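Janer发布Vi 8操作规划软件，可处理堆叠与嵌套容器的整理任务

【Prustummont，3月】机器人软件公司Janer今日发布操作规划软件Vi 8。新版本重写了抓取规划模块，并把感知与运动规划放进同一个更新循环，面向餐具回收、器皿分拣和小件整理等物品相互遮挡的作业。Vi 8即日起向现有授权用户开放下载，新用户可申请试用。

在旧版本中，软件先完成一次整体识别，再按固定顺序逐个抓取。碗与碗套在一起时，识别结果常把两件物品合并为一件，机械臂随后的动作需要人工修正。Vi 8改为对每个碗沿单独建模，抓取点取在碗沿上，由两指夹爪从一侧夹住，提起过程中持续估算物品的倾角，并据此调整后续路径。

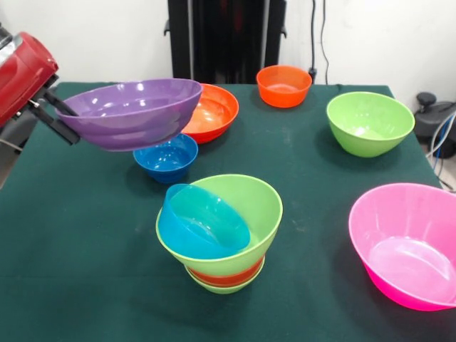
软件每完成一个动作便重新计算场景中各物品的位置和先后关系。如果某件物品被碰动，后面的计划会作废并重新生成，操作人员不需要重启任务。单次重新规划的时间上限默认设为600毫秒，用户可以在配置文件中修改。超过上限时，机械臂停在当前位置，等待下一次结果。

Janer规划软件负责人Dace Kalniņš表示：“套在一起的碗对我们来说一直比较麻烦。颜色不同还好办，两个同色的碗叠在一起，边缘很难分开。这一版我们把大部分时间花在了碗沿检测上，抓取策略反而改得不多。”

开发团队为新版本建立了一套内部测试集，共3,000个摆放场景，其中2,013个含有堆叠或部分遮挡的物品。测试使用不同颜色和尺寸的塑料碗、塑料杯，台面铺深绿色布。测试场景的描述文件和评分脚本随软件一同提供，用户可以在自己的设备上复现，也可以加入自有物品。

感知部分支持头部视角与固定视角两路相机输入。夹爪挡住目标时，软件保留该物品最近一次的位置估计，并降低其置信度，待视野恢复后再更新。两路输入的结果不一致时，默认采用置信度较高的一路，同时在日志中写入一条记录。

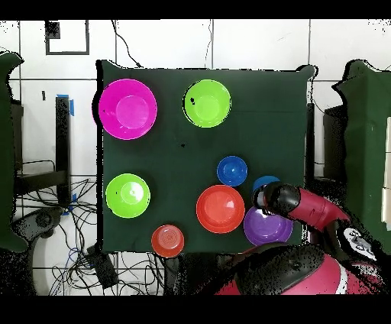
机械臂在铺有深绿色布的台面上作业，夹爪位于蓝色杯子和紫色碗上方。

随Vi 8一同发布的还有调试工具Sadergate。该工具按时间轴显示每一步的识别结果、候选抓取点和最终路径，可以回放任意一次任务，也可以把单个场景导出后离线重算。此前用户需要从多个日志文件中手工拼接这些信息。

Kalniņš说：“用户来信问得最多的，是机械臂为什么选了这个碗而没有选旁边那个。现在打开Sadergate就能看到每个候选的得分。”

Vi 8沿用上一版本的接口，现有任务脚本不需要改写，但自定义抓取插件须重新编译。旧版配置文件可用安装包内的转换工具迁移。目前版本尚不支持透明器皿和盛有液体的容器，相关功能仍在开发中。

关于Janer
Janer总部位于Prustummont，从事机器人控制、感知与规划软件的开发，产品包括Vi系列规划软件和Sadergate调试工具。

媒体联络：Janer传播部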